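Resident Services > Living Well at Home > Storage and Tidying

Print this page
E-mail this page

Sorting Mixed Household Items: Advice for Residents of Sodholm 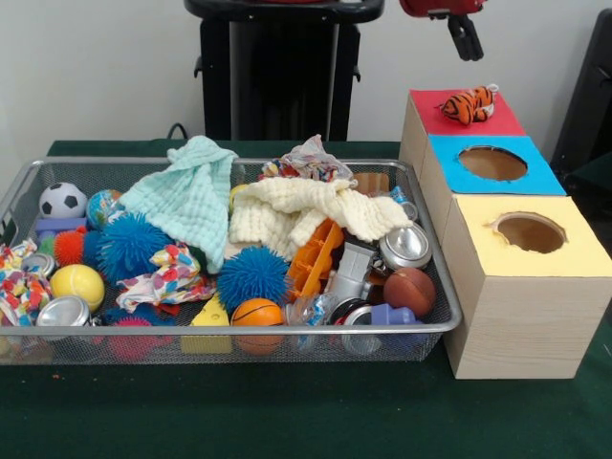

The Resident Services Office receives more inquiries on clutter than on any other household subject apart from heating. The advice on this page was prepared for tenants and owners in the Sodholm and Plilport buildings, where closets are small and storage lockers are shared. It applies equally well to a house with a garage or basement.

Before you begin

Choose one container, one drawer or one shelf. Residents who empty an entire closet onto the floor frequently have to put everything back unsorted in order to use the room that evening. A single basket or drawer can usually be finished in one sitting.

Clear a table or a section of counter and cover it with an old sheet. Have three bags or boxes ready, marked for the trash, for recycling and for donation. Anything that will stay in the home remains on the sheet until the end. Keep a damp cloth at hand, as the bottom of most containers will need wiping.

Small children and pets should be kept out of the room while sharp or very small items are on the table.

Toys

Sort toys by the material they are made of before deciding what to keep. Hard plastic toys without batteries may be washed in warm water with a little dish soap and left to dry on a rack. Toys with batteries should be wiped with a cloth that has been wrung out well. Remove the batteries first, and do not return them to the toy if the contacts show a white or green crust.

Most soft toys can be machine washed inside a pillowcase tied at the neck. Use cold water and a gentle cycle. Check the seams and the eyes afterward, and mend or discard any toy that has come open.

Wooden toys must not be soaked. Wipe them with a cloth dipped in mild soapy water, wipe again with plain water, and dry them at once with a towel. Unpainted wood that has become rough may be rubbed lightly with fine sandpaper, always in the direction of the grain.

Puzzles and games with missing pieces are not accepted at the donation room. Games that are complete should be closed with string. Tape tears the box when it is removed.

Fabrics and linens

Loose fabric takes up more room than any other item in a mixed container. Fold each piece flat to the same width and store it upright, as one would file paper, so that every piece can be seen from above.

Towels that have lost their nap make good cleaning cloths. Cut them into squares of a convenient size and keep no more than will fit in one small bin. Cotton sheets may be used in the same way. Synthetic fabrics absorb poorly and are better sent to textile recycling.

All fabric must be fully dry before it is put away. A towel that feels only slightly cool to the hand may still hold enough moisture to produce mildew in a closed closet. Cedar blocks discourage moths to a limited degree, but they do not replace washing. Wool in particular should be cleaned before summer storage.

Empty cans

Rinse food cans as soon as they are emptied. The last of the dishwater is sufficient. Leave them upside down to drain before they go to the recycling area, where standing liquid attracts ants.

Lids that have been cut away completely have sharp edges. Place the lid inside the can and pinch the top of the can nearly closed. Residents should ask at the office before crushing drink cans. Plilport accepts them crushed, and Sodholm does not.

A clean can with a smooth rim may be kept for pencils, brushes or clothespins. Cans that have held paint, solvent or motor oil must never go in household recycling. They are to be taken to the Paredes Street collection point, which accepts up to 8 containers per household on each visit.

Choosing a container

Open containers suit items that are used every day. Wire baskets allow air to pass and show their contents at a glance, although small parts may slip through the mesh. A piece of heavy cardboard cut to fit the base will prevent this. Wire baskets should be wiped dry after cleaning, particularly at the joints, where rust begins.

Closed bins are preferable in the lockers, which are dusty and in some cases damp. Label the short side of the bin — the side that will face the aisle — and raise it off the floor by at least 2 inches. The shelving in the lockers is rated at 100 pounds per shelf. Books should be divided among several small boxes.

Cleaning the container itself

Wash metal baskets with dish soap and a soft brush. For light rust, rub the area with a paste of baking soda and water, rinse, and dry thoroughly. Steel wool will scratch a plated finish and should be avoided.

Wicker and other woven baskets should be vacuumed with the brush attachment and wiped with a barely damp cloth. Dry them away from the radiator. Plastic bins with a stale odor may be filled with warm water and a half cup of white vinegar, left for an hour, and rinsed. Do not combine vinegar with bleach under any circumstances.

Donation room and lockers

The donation room is on the ground floor of the Treso building. Items must be clean, dry and bagged by type. Mattresses, car seats and opened cosmetics cannot be accepted. Staff are not able to hold items for a particular household.

There are 46 lockers at Sodholm. Residents who wish to be placed on the waiting list should write to Sharada Iyer at the Resident Services Office, giving their unit number. Questions on recycling and on the Paredes Street collection point should be addressed to Santino Ibarra. The next bulky item pickup will be held in March, and notices will be posted in the lobbies — please do not place furniture outside before the notice appears.

Last updated: January 2024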